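Household Organisation, Unit 6: The mixed bin
Course notes, E. Pickering

These notes go with the reading from Bramwell. Read Bramwell first, then come back and argue with it.

The standard advice on tidying says every home needs one catch-all: a big open container where stray things go until somebody sorts them. Bramwell calls it the "holding bin" and claims it saves time. I have my doubts. The claim rests on a household survey done in June with 37 replies, and the people who replied were already keen on bins. Smaranda Gavrilă raised this in tutorial last year and I haven't heard a good answer.

What the bin does well is clear a bench in a hurry. What it does badly:

Sorting gets put off. Bramwell says to empty it every 2 days. Ask at home who does.
Small things sink. Anything thin or clear ends up in a corner.
Rubbish and keepers get the same treatment -- a used fork sits with a toy and both look equally worth saving.

Pauline Bellamy defends the bin in her reply to the chapter. Her argument is that a wide, shallow one with sloping sides lets you see everything at a glance, so nothing is lost. Fair enough in theory.

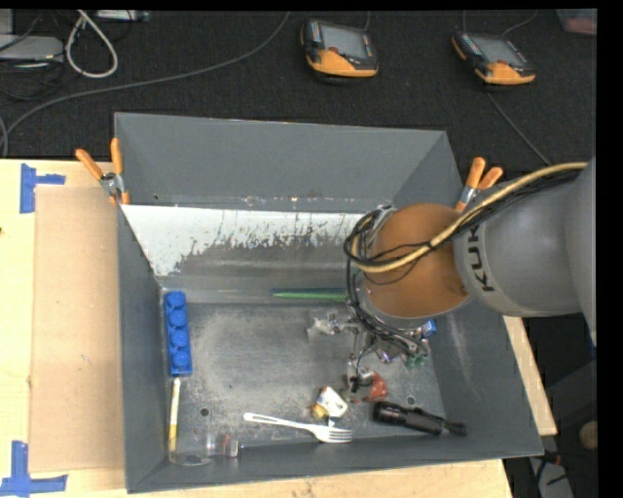
Colour does most of the work in Bellamy's argument, and I think she underrates it. A bright blue building block in a grey bin can be picked out from across the room. The clear plastic cup in the bottom corner is another matter, with little more than its rim to give it away, and this is a bin with only a dozen or so things in it. Fill the same bin to the top and I'd expect the cup to go missing first. Bellamy would say buy a darker bin. I'd say put the cup away.

For next class: choose one container at home that has become a catch-all. Empty it onto a table and make three piles (belongs somewhere, belongs nowhere, rubbish). Write one page on whether the container earned its spot. "It was handy" won't get you a mark unless you can say what for.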